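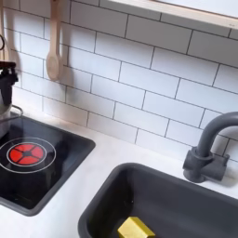

Hye-jin Wang says the backlash is in the elbow and we are wasting our time on the wrist. Her reasoning: the tip droops the same amount whatever angle the wrist is at, so the wrist can't be adding much. She wants the elbow horn off and checked for stripped splines before anyone touches the calibration again.

Lullow notebook, September, evening, started after 7.

Took the elbow apart. She was right about the joint, wrong about the splines. Splines fine. The horn screw had backed out by most of a turn and the bracket was rocking on it. Cleaned the thread, put in a new screw with a drop of threadlocker, and left it alone while I redid the cable run along the boom. The old run was tight at full reach and pulled on the connector. It now has a loop of slack at each joint, tied on the top side.

Re-zeroed afterward. Elbow home was 1289 in the config file and reads 2229 now. That is mostly the horn going back on a different tooth, so don't copy the old value back in. Segundo, your saved poses will all be off until they are re-recorded. I moved them to a folder called old_elbow and did not delete anything.

Droop at the tip with the arm at full stretch: roughly 6 mm, measured with a steel rule against the counter edge. No good number from before to compare it with. Lwazi thinks he wrote one down in spring but we can't find the page.

Ran the carrot pick by hand control first, slow, coming down from the right. The approach over the sink is the awkward part. With the boom low the brackets get too near the faucet, so I raised the travel height and only drop once the gripper is past the stove edge. Slower, but I stopped flinching.

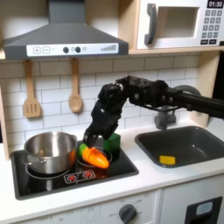
Gripper down at the leafy end of the carrot, elbow re-zeroed.

Then 37 runs on the script. I didn't score them properly, just watched for the elbow creeping. No creep I could see. Servo case warm to the touch at the end, not hot.

Still to do:
Check the horn screw again after a week of use.
Same screw on the shoulder, haven't looked.
Re-record poses (Segundo).
Ladan has the spare gripper fingers, ask for them back.
Limit in software so the boom can't go below faucet height on the sink side. Firdevs started on it, the branch is called sink_guard and doesn't build yet.

Power supply off at the wall, config saved, 9:40.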